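Hornstead Demonstration

The Hornstead Demonstration was a public showing of hand-held robot teaching tools held in the Hornstead bookstore in Stestberg on Mar 26, 2022. It was organized by the Savolainen Laboratory, a robotics group in the same city, and led by the engineer Eero Karppinen. Visitors used the Kumard gripper, a two-fingered tool with a camera on it, to carry out short table tasks that were recorded and later used to train a robot arm.

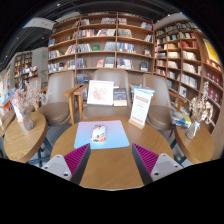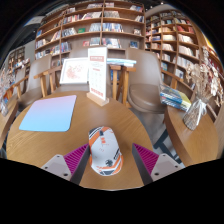
The demonstration belonged to a series of outside sessions that the Savolainen Laboratory ran after moving most of its work away from fixed robot arms. Earlier tasks had been recorded in the laboratory itself, at a single bench against a blank wall, and an arm trained on them often failed when the bench was replaced by other furniture. Karppinen proposed recording the same tasks in shops, libraries and offices. Hornstead was chosen for its reading area, where a round wooden table stands in front of armchairs and tall bookshelves, and where the shelves give the camera a crowded background. The main object of the session was a white computer mouse with orange and dark markings, which the visitor approached with the magenta pads of the two fingers facing each other. A rectangular mouse pad, blue at one end and pink at the other, served as the target.

Background

The laboratory was founded as a small workshop for repairing packing machines and took up robot learning later. Its first teaching method was direct control, in which a person moved a robot arm by remote and the motion was saved. The method gave clean records but was slow, and it required the arm to be carried to every new location along with its base and power supply. A hand-held gripper avoided this. The person held the tool and did the task by hand, and the camera recorded the fingers and the objects from close to the point of contact.

The bookstore had hosted readings and craft evenings before, but no technical event. The agreement between the store and the laboratory was made in August of the year before. The store asked that business continue as normal during the session and that its own table signs be left in place. The laboratory accepted both points, and the signs became part of the recorded surroundings.

Equipment

The Kumard gripper is named after the street where the laboratory had its first workshop. The version used at Hornstead has light gray finger housings, each with two small screw holes on the visible face, and ridged pads on the inner sides. The ridges are meant to keep smooth objects from turning in the grip. The pads are magenta so that software can find the fingers easily against wood, cloth and paper. A trigger in the handle opens and closes the fingers, and the distance between them is worked out from the recorded video.

The camera has a very wide lens. Straight shelves appear bent near the sides of its view, and the corners are dark. The laboratory kept the lens because it shows the table and much of the room in one view, which helps the software follow the motion of the tool. Narrower lenses had been tried in the first sessions and lost track when the hand moved quickly or when the tool was held close to the table.

Each tool weighed 800 grams with its battery. Some visitors used both hands to steady it, which was allowed as long as the second hand stayed behind the camera.

Program

The session was open to anyone who came into the store. A visitor first received a short explanation from a member of the laboratory, then made two practice attempts that were not kept. After that came the recorded attempts. The instructions were brief. The visitor was told to pick up the mouse, place it on the pad, let go, and draw the tool back before the recording was stopped. No instruction was given on speed or on which side to approach from.

Between attempts the mouse was put back by hand and the starting position was changed. It could be placed on the pad, beside it, or turned so that its front faced a different way. When it started on the pad, the task was reversed and the visitor moved it to the bare tabletop. The armchairs, books and dried flowers in the reading area were not arranged for the task, and the laboratory asked only that the front part of the table be kept clear of cups.

Karppinen gave a talk of 20 minutes in the afternoon. He described how recordings from many hands are combined and showed examples of attempts that had been rejected in earlier sessions. The most common fault was a hand moving into view in front of the fingers. The second was stopping the recording too soon, before the fingers had moved away from the object. He also answered questions about privacy. Recordings were made without sound, and those showing a customer's face were to be removed before use.

Results

The laboratory set itself a goal of 500 usable recordings and reported that it had reached it. The recordings were joined with those made at other places and used to train an arm fitted with the same type of fingers. In tests at the laboratory, the arm placed the mouse on the pad more reliably than it had with bench recordings alone. The improvement was larger when the test table was round. Karppinen thought the table edge was the reason, as the bench recordings contained only straight edges, but this was not tested separately.

Performance with other objects changed little. A stapler and a small calculator, neither of them used in the bookstore, were still dropped or placed crookedly in many trials. The laboratory concluded that a greater variety of objects was needed, and later sessions used a box of household items in place of a single object.

Problems were also noted. The tracking software sometimes failed when the tool was held low and the tabletop filled most of the view. Recordings made late in the day had to be corrected for changes in the light. One of the tools was withdrawn after its trigger began to stick, and the remaining recordings were made with the spare.

Reception

Local interest was modest. A short notice appeared in the Stestberg district newsletter, which described the tool as easy to hold but tiring after a few minutes. Several visitors asked whether they could see the robot arm itself, and the laboratory later added a small arm to its public events. Staff at the store said that the session had not disturbed regular customers, apart from the loss of the table nearest the shelves.

Later sessions

A second Hornstead session was held the following winter with a lighter version of the Kumard gripper. Its tasks included closing a book, standing a card in a wooden base and moving a pencil from a tray to a cup. The handle had been made thinner, and the trigger was replaced with one that needed less force. The recordings from the two sessions are stored together at the Savolainen Laboratory and are lent to schools in the district on request.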